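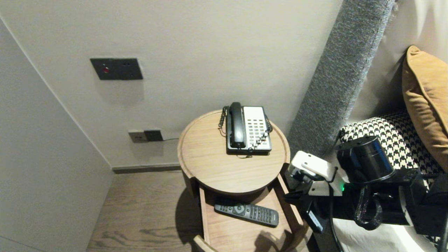
Set-up guide for guest rooms, section 4: The bedside
Written by Pranab Sivakumar, checked by Imani Esposito
Kereama Guest House. Last changed May 18, 2022

4.1 What this section covers

This section is for the person who prepares the bedside corner before a guest arrives. It covers the round nightstand, its drawer, the telephone, the remote control, the wall socket near the floor, and the cushions on the side of the bed nearest to the table. For the sheets and the bathroom, please see sections 3 and 5.

Do the bed first (section 3), then the bedside. If you do it in the opposite order, the dust from the bedding will fall on the table and you will wipe it two times.

You need:

One dry cloth and one damp cloth, well squeezed
A small soft brush for the phone buttons
Spare batteries for the remote control
The room card with the phone numbers
The room sheet, where you sign

Note: The damp cloth is only for wood and for the wall socket cover when nothing is plugged in. It is never for the telephone.

4.2 Placing the nightstand

1. Put the nightstand in the corner, between the wall and the bed. The drawer must look into the room, so that it can open fully without touching the bed.

2. Leave a small gap between the table and the side wall. The gap is for the broom. A flat hand should go through it.

3. Look behind the table for the cable from the lower socket. It must run free along the wall. If a leg or the bottom of the table is standing on it, lift the table and put it again. Do not push the table with the cable under it.

4. Press lightly with one hand on the edge of the top. If the table rocks, tell the office and write it on the room sheet. Please do not put folded paper under it, we find these papers months later and they leave a mark on the dark floor.

Caution: Lift the table with two hands under the body. Do not lift it by the top. The rim is raised a little and it looks like a good place to hold, but the top is fixed with only 2 screws and in February we had one come loose in this way.

4.3 Cleaning the top and the drawer

1. Take the telephone from the table and lay it on a dry cloth on the floor. Do not put it on the bed, the black base can leave marks on white sheets.

2. Wipe the top with the damp cloth, from the middle to the outside. At the rim the dust collects in a line. Fold the cloth to a corner and go once round the full circle.

3. Dry it immediately. Water which stays along the rim makes the wood rough with time.

4. Pull out the drawer until it stops. Take everything out. Things that belong to a former guest go in a bag with the room number and the day, and the bag goes to the office the same afternoon. This is also for small things, such as a hair clip or a coin.

5. Brush the inside of the drawer, and do the back corners also. Then wipe with the dry cloth only. The wood inside is light and shows every drop.

6. Push the drawer in and pull it out again slowly. The front is curved, so if the drawer is not straight in its rails you will see it at once: one side stands out more than the other. Take it out completely and put it back.

Note: No polish, no wax, and no spray with perfume. Some guests are sensitive, and on a round top the phone slides when the wood is polished.

4.4 The telephone

1. Brush the buttons with the soft brush, first from top to bottom and then from left to right. Wipe the white panel and the handset with the dry cloth. For sticky marks use one of the alcohol wipes from the trolley, and let the phone dry before you put it back.

2. Hold the handset and let it hang until the coiled cord stops turning. Guests walk about when they speak, and the cord gets twisted. A twisted cord is short, and then the next guest pulls the whole phone from the table.

3. Put the phone back towards the rear of the top, with the keypad to the room. A person who lies in the bed must be able to reach it with an arm.

4. Check that the thin line cord is pushed into the base. It should give a small click. Pull very gently to be sure.

5. Put the handset down properly in its place. Lift it, listen for the tone, and put it down again.

6. Call the front desk on 13 and say the room number. The desk will call back, so you know that the bell works also. If the bell is too quiet, use the volume key, not the ring of the next room as a measure. The rooms at the back are more silent than the rooms at the street.

If there is no tone, try this in order:

a) Push the line cord in again at the phone.
b) Push it in again at the wall.
c) Change the phone with the spare from the linen cupboard.
d) If the spare is also without tone, the fault is in the line. Write it on the room sheet and tell Imani. Do not give the room before she has answered.

4.5 The remote control

1. The remote control lives in the drawer of the nightstand. Not on the bed, not under the pillow, not on top of the television.

2. Wipe it with an alcohol wipe, and give special attention to the round pad, where all the thumbs go.

3. Point it to the television and switch on. Go one channel up and one down, change the volume, and switch off.

4. If it answers slowly, change both batteries together. Never mix an old battery with a new one. Old batteries go to the box in the office.

5. Lay it in the drawer with the buttons up and close the drawer completely.

Note: For rooms with the Bindari television set, the remote must be paired again after a battery change. Hold it close to the set and follow the text on the screen. It takes a short time, and please wait until it is finished before you leave.
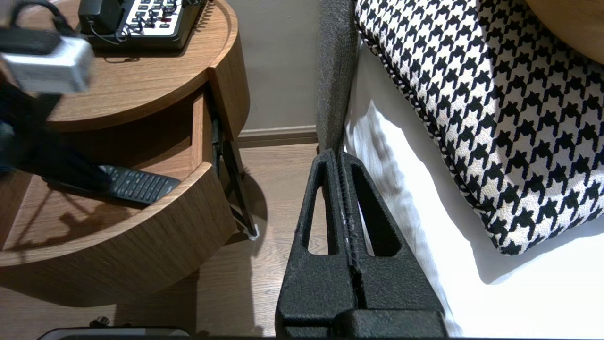
4.6 The cushions and the edge of the bed

1. Shake each cushion outside the room or over the bathtub. Do not shake it over the table that you have just cleaned.

2. Put the mustard-orange pillow first, standing against the headboard. The houndstooth cushion comes in front of it and a little lower.

3. Look at the corded edge of the houndstooth cushion. The cord opens first at the corners. If you see a thread, do not pull it - cut it short with the small scissors, and if the gap is longer than a fingernail, change the cushion. Spare covers are on the shelf with the Plindmont label, under order number 419.

4. Pull the white sheet smooth with the flat hand, from the middle of the bed to the side. It may not hang over the grey bed rail on the table side, where the drawer can catch it.

5. Brush the grey fabric of the rail and of the headboard downwards with a dry clothes brush. This weave keeps hair and white fluff from the towels very well. Do not use water on it. If there is a real stain, leave it and report it, the firm which cleans our upholstery (Tratix) prefers that we do not touch it before.

6. Close your work with a look from the door. The cushion should not lean to the table, or it will fall on the phone in the night.

4.7 Switches, socket and floor

1. Try the wall switches one after the other. Wipe the plate with a dry cloth.

2. At the lower socket, check that the plug sits fully in the wall and that it is not warm. A warm plug must be reported before the room is given.

3. Caution: Do not pull out a plug by its cable. Hold the plug itself with dry hands.

4. Leave the free outlet free. Guests look for it first thing for their own charger, and we had many complaints when it was used for air fresheners.

5. Sweep the gap between the table and the wall, then along the skirting board, then under the rail of the bed as far as the brush goes. Mop only with a nearly dry mop, with the wood and not across it.

4.8 Before you sign

The table does not rock and the drawer is closed
The phone has tone and the desk has called back
The remote control works and is in the drawer
The room card lies beside the phone, with the side for the desk number up
The cushions are in order and the sheet does not hang over the rail
Nothing stands on the cable

Sign on the room sheet with your full name, also if you have only done a part of the work. Put the hour when you finished. If something was changed (batteries, cover, phone), write which one, because the office orders new ones from this sheet.

New stock for the bedside is ordered with form 2691. Give it to the office before noon, otherwise it waits until the next delivery.

Section 5 continues with the bathroom.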